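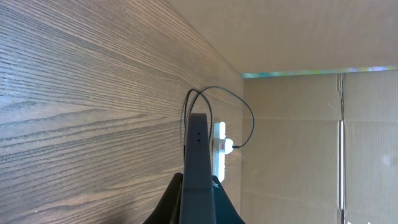 Student Project Report: Our Visit to the Mwakalinga Open Day
Trerkoswood Technical High School, Robotics Elective
Report by the junior group

Why we went

Our class project for the spring was to find out how a robot arm deals with things that bend. We started on it back in February, when we were still mostly reading and arguing over what counted as bendy (does a paper bag? we decided yes, then no, then yes again). By the time the Mwakalinga workshop announced its open day we had a notebook full of questions and no robot to ask them of, so when the bus money came through we were very, very happy. We went on May 9, 2023, right after second period, and stayed until they started turning off the lights.

Mwakalinga is a small workshop that builds and tests grippers for other companies. The part of it we visited is called Kindik, after the street it used to be on, and the people there work on a project named Diditz. Diditz is about household cables: phone chargers, lamp cords, the power cord that is always behind the furniture where your arm doesn't fit. We had picked cloth as our main subject, and we will admit that a few of us were let down when we heard the word "cables." That lasted until the first demonstration.

Getting there and getting started

The open day ran in sessions and each group got three of them. We had a safety talk first, which was longer than any of us expected and better too. The main rule was to stay behind the tape while the arm had power and to keep your hair and your hoodie strings to yourself. One of the engineers told us she had once lost a very nice scarf, and from then on everyone in our group kept touching their neck.

After that we had time to look over the arm while it was switched off. The gripper is plainer than we had imagined. We had all been drawing hands in our notebooks, with knuckles and everything, and the real fingers are matte black pieces, squared off and a little rounded at the tip, with two small round holes one above the other. We asked what the holes were for and got a good answer: different pads can be fastened on for different jobs, so you don't have to buy a new finger every time you change your mind. We would like to try the same idea on our own printed fingers next semester.

First session: finding the plug

In the first session the arm worked close to a white power strip set upright on a wood-grain panel, in a corner with cardboard around it. There was one white plug in it with a thin black cable coming out, and that cable was the whole problem. It did what cables do. It came off the plug, went up in a loop, and came down again on the other side, so from where the gripper was there seemed to be cable everywhere you might want to put a finger.

We had been given a sheet and asked to write down what we would do if we were the robot. Almost all of us wrote "grab the plug and pull." The engineers read the sheets out loud (kindly!) and then explained what they have learned from trying it. If the finger goes in straight, the loop can get caught on it, and then the arm is pulling on the cable when it is supposed to be pulling on the plug. So a person guiding the arm has to think about the way in and the way out before ever touching anything. A good approach to the plug is often a slow one from the side. We noticed that the people who were best at driving it moved less than the rest of us would have, and stopped a lot.

The program keeps every try, the good ones and the bad ones. The first batch for Diditz was 200 tries with a person guiding the arm the whole way through, and the second was another 200 with the cable laid out differently each time. They hope to reach 800 before they change the setup. We asked if it got boring and they laughed for quite a while.

Second session: what the camera sees
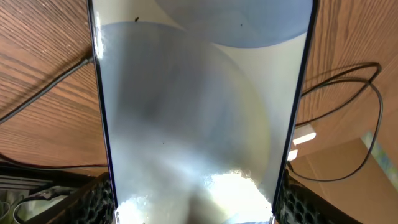

Light was the subject of our second session, and it ended up being the part we talked about most on the bus home. The arm has a small camera at the wrist, and the computer has only that view and a few numbers to go on. A person looks at a shiny thing and knows without thinking that the bright spot is a reflection. The computer has to learn it. The glossy panel with the thin black edges was a great teacher for this, because down at its lower end the glare goes to pure white and you can't make out any surface at all, while farther up there are big soft gray circles that look as if they might be objects. The black cable on the wood next to it is easy in comparison, even looped around the way it is, since it is dark all along and the wood is warm and orange. One of us asked whether the faint shadow of the cable could be mistaken for a second cable. The engineer said that was the best question of the afternoon, and we have not stopped hearing about it from the person who asked.

We were shown two ways of dealing with glare. You can move the camera a little and look again, and whatever slides around on the surface is probably a reflection. Or you can collect a lot of tries under a lot of different light, mornings and evenings and with the blinds up or down, and let the computer get used to it. They do both at Kindik. We think the first one is something we could manage at school with a phone and a baking tray, and we have put it on our list.

Third session: our turn

The last session was hands-on. Each of us got to steer a practice arm with a pair of handles and try to lift a cord off a table and set it down in a tray. It sounds easy and it is awful. Your own hand feels the cord slipping and fixes it before you know, and with the handles you get none of that. Most of us dropped it. The trick that helped was to pinch near the end of the cord where it is stiffer, and to lift it only as high as you needed.

What we are changing in our project

We had planned to fold a washcloth with a two-finger gripper. We still want to, but we are going to spend the next part of the project on a plain piece of cord first and keep a record of every try, including the embarrassing ones. We are also going to write down where the windows are and what time it was, which none of us had thought of. Our earlier notes just say "classroom."

We would like to thank everybody at Mwakalinga for the long answers and for the lemonade. The question sheets are in the blue binder by the door of the shop room, and the group that goes next year should take more pencils than we did.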